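**Kullent handheld gripper kit - anyone bought one?**

**tunstall_r**
Looking at the Kullent kit for teaching toilet jobs. Lids up, lids down, seat rings, wipe downs eventually. Quote came back at $2,587 for the pair plus software. Trial set's here till Wednesday. Fisheye view is wide enough to get the bowl, the lid and half the room in one go, which I like.

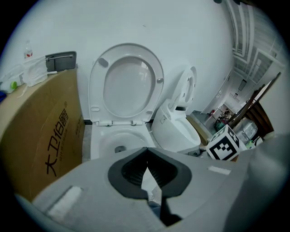 Sorin Stan: Price is steep for what's basically a moulded shell and a camera. We ran the Nirudard one for 7 weeks and the finger pads wore out, but at least spares were cheap. Did they quote you for pads?

**tunstall_r**
Pads are extra, packs of 16. Didnt ask about freight.

**gitidthorpe_lionel**
Disagree with Sorin. Nirudard tracking was rubbish near glossy white stuff, we binned half our demos. I'd pay more for tracking that holds. Colour of the body matters too imo, grey is easier on the exposure than white.

**Sorin Stan**
Never had that problem. Your lighting probably

**gitidthorpe_lionel**
Same lights as the Krasniqi trial mate, and that was fine

**tunstall_r**
Ok ok. Other view for whoever asked by PM - more of the body and the finger arm, marker panel on the left.
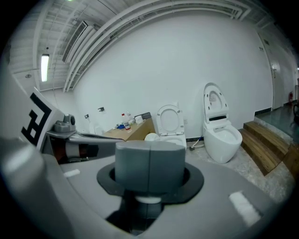 *Kullent gripper, finger arm and marker panel, toilets against the back wall*

**ognjen_g**
How's the weight? Ours got heavy after 2 hours and the crew started doing sloppy lid lifts. Software licence is yearly as well, check that before you sign

**tunstall_r**
Wrist is feeling it tbh. Yearly?? Not on my quote. Will ring them in the mornign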